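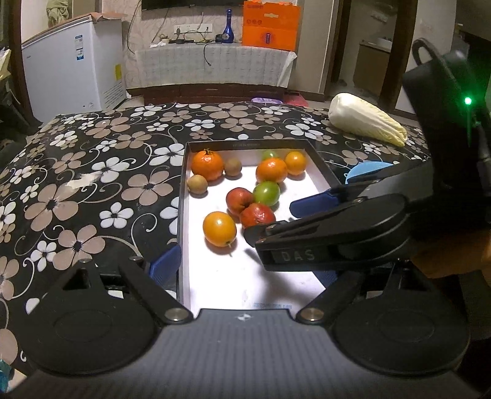 Tablecloth on a dining table: vinyl, cotton or nothing at all?

Posted in Kitchen and Dining

marlo_k
ok so we finally got the big table (seats 5 if somebody is skinny, 4 really) and now I'm scared of it. My mom had a cloth on hers 24/7 my whole childhood. My husband says why buy a table to hide it. Kids are little, there's paint, there's soup. Do I go vinyl, real fabric, or just let it get beat up? Budget isnt huge. Dark floral is sort of what I grew up with so I'm leaning that way but open.

pinwheel77
Vinyl. Done. Wipe and go.

Deb in Morris
Please not vinyl!! We had one from Wometti for years and when I finally peeled it off, the backing had stuck to the finish right where the sun hits. Took me a whole May to sand and redo that top. If you do vinyl at least put felt under and lift it now and then.

pinwheel77
Never had that happen. Three tables. Was yours a cheap one

Deb in Morris
No it was not cheap. It was in a window. Heat + plasticizer + varnish, look it up.

gus_o
Team no cloth. It's a table. Scratches are fine. My grandfather's has saw marks in it and everybody fights over who gets it next.

marlo_k
gus my husband has now read your post out loud to me twice so thanks

tansy_and_rue
Cotton with a dark print. I've had both and dark print hides everything except flour. Plain dark shows every crumb, plain white forget it. Busy flowers on black, you can spill coffee and not find it till laundry day. Wash cold, hang it, skip the dryer or it'll come out short at the corners. Ask how I know

lowell_b
Dark prints fade though. Mine went pale right where my elbow goes, looks like somebody took an eraser to it. Same spot every time, I'm on my third cloth.

tansy_and_rue
So turn it. Quarter turn every time you wash if it's square, end to end if it's not. And put the fruit on the bad spot lol

lowell_b
It's my reading spot, the fruit can go somewhere else.

Haiyan Xu
I sew these so maybe I can help a little. For every day use look for a tight weave, hold it up to a window, if you can see the panes through it, it will wear thin fast. Coated cotton (people call it oilcloth but it mostly isn't anymore) is a middle option, wipes clean but hangs like fabric. Do not iron the coated side. Drop should be 8 to 10 inches for daily, longer and kids pull it. Worn patches you can darn from the back with matching thread and on a big print nobody will see it from a chair. I've patched the same one since 2000 and it's still in use.

marlo_k
this is so helpful, writing down the window thing. Is coated cotton ok on the wood tho, re Deb's nightmare

Haiyan Xu
Usually yes as the back is plain cotton. Still use a pad under if you put hot dishes down. The pad matters more than the cloth.

gus_o
so you need a pad, and a cloth, and a turning schedule. For a table.

Deb in Morris
Gus you eat over the sink.

gus_o
sometimes

pinwheel77
Nobody here has said how much laundry the cotton is. I have a kid who tips milk every day. With vinyl I'm done in ten seconds. With fabric that's a load. I stand by it

tansy_and_rue
Fair. I'd want two cloths at least if I still had little ones. One on, one in the wash.

marlo_k
Update: found a coated cotton one at Irneo, black with big flowers, on clearance. Also got the pad. Husband gets the bare table on holidays, which is backwards but that's the deal. Anybody know how to get the fold creases out if I cant iron it?

Haiyan Xu
Hair dryer on low, from the back, and smooth it with your hand. Or just leave it on the table overnight with books on the folds, they'll relax in a few days.

lowell_b
bathroom while you shower. works on mine

pinwheel77
vinyl doesnt crease

Deb in Morris
It absolutely does.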